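Subject: Re: [learning-from-demos] where the cup drops come from
From: Darius Raudsepp
Date: 2021-07-03
To: learning-from-demos list

Meinir Howells wrote:

> Murali, Darius,
>
> I read your note on the relabeling trick twice and I still don't see
> what you're claiming. You say the policy does better when you throw
> away part of each demonstration. Fine, we've all had data we'd like
> to throw away. But which part? And how do you know you didn't just
> end up with a cleaner set by luck?
>
> Also, the table-setting task has a cup, bowls and cutlery. Your
> numbers only mention the cup. Are the forks that bad?
>
> Meinir

The forks are that bad, thank you for asking. I'll get to them.

To the first question. What we cut is the hover. Anyone who has driven an arm by hand knows it: you have the object, you are over the place where it should go, and you stop and think. Sometimes you think for quite a while. Nelli is our best operator and even she hangs there before letting go, and when we plotted gripper speed against time for her runs, every one of them had a flat stretch just above the table that looked like a lunch break.

A person watching the replay understands that this is a pause. The policy does not. It sees a long run of samples where the arm is in nearly the same pose, the camera view is nearly the same, and the right answer is "do nothing." Then there is one sample where the view is the same as before and the right answer is "open." You can guess which of these it learns. We had a policy that would carry a cup beautifully to the table and then hold it there until somebody got bored and hit the stop. Murali wanted to submit that as a result on patience.
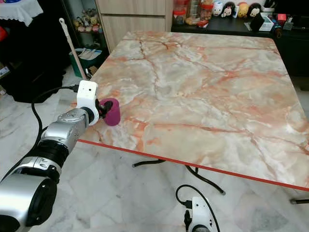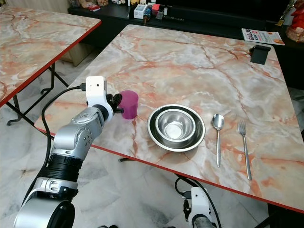 The purple-pink cup held just above the tabletop, both times.

So the method, such as it is. We look for stretches where the gripper is closed, the tip is low over the table, and the joint speeds stay under a threshold. We keep the first few samples and the last few and drop what is between. Then we relabel the ones we kept so that the target is the pose after the pause and not the pose one step later. That second half matters more than the cut. With the cut alone the policy still dithers, only for less time. With the relabeling it moves on, because every sample near the hover now points at the thing the operator did next.

I know this is a cousin of several things people on this list have done, and I expect three replies telling me which. Please include the page number.

Now, luck. We worried about that too. The full set is 155 demonstrations. We trained on all of it untouched, then on all of it with the pauses treated as above, and then on a control where we dropped the same number of samples from each run but picked them at random. The control is the one I would want to see if I were you. It came out no better than the untouched set, and it stalled over the table in the same way. Same amount of data gone, same operators, same seeds.

We gave each version 60 cup trials. The untouched set stalled in 22 of them. The treated set stalled in 2. I have not put an error bar on that because we changed the lighting once during the trials, and Delyth says I am not allowed to put error bars on things until we redo them with the blinds in one position. She is right, and I am putting it in writing so that she stops bringing it up.

What the method does not fix:

Drops. A few times the arm let go too early, with the cup still a little above the table. The old policy never did that, for the simple reason that it never let go of anything. If your cups are glass, keep the threshold low. Ours are not, which is a choice I recommend to everyone in this line of work.

Pauses that mean something. If the operator is waiting for the other arm to get out of the way, that pause is information, and we are cheerfully deleting it. In the cup task the second arm mostly keeps to itself, so we got away with it. In the Wulusora runs, where one arm passes a bowl to the other, the treated policy tries to hand over to an arm that hasn't arrived yet. I would not use any of this on handovers without some kind of gate on the second arm's state. Murali has a half-written version of the gate. He has had it for some time.

Cutlery. A spoon or fork lying flat on a hard tabletop is mostly a picking problem, and our trouble is at the other end. The fingers come down, touch the table, slide, close on nothing, and the arm then carries the nothing to the right spot with great care. There is a hover there too, before the grasp, and we tried the same cut on it. It made things worse. My reading is that operators use that pause to make tiny corrections, below our speed threshold, and those corrections are the whole skill. Cut them and you are left with confidence. I left the forks out of the numbers because I did not have a number I understood, and Meinir, you would have asked about it.

On the threshold itself: we set it by hand, by looking at plots. Nelli tried to choose it from the data by finding the dip between slow and fast samples, and for her own runs the dip is lovely. For mine there isn't one. I drive at a single speed that she describes as "parking." If you have mixed operators, set it per person or you will end up deleting somebody's entire contribution. The first time we ran the script it removed nearly all of mine and the scores went up, a fact that has now been mentioned at two group meetings.

The script is in the Conduditz repo under tools, with the thresholds we used at the top of the file. It expects joint speeds in radians per second. If yours are in degrees it will run without complaint and cut nothing, so check the sample counts before and after.

Meinir, if you can spare the Saengthong recordings I'd like to try the cut on those before we write anything longer. They were done by people we have never met, and I'd like to know whether strangers hover as much as we do.

Darius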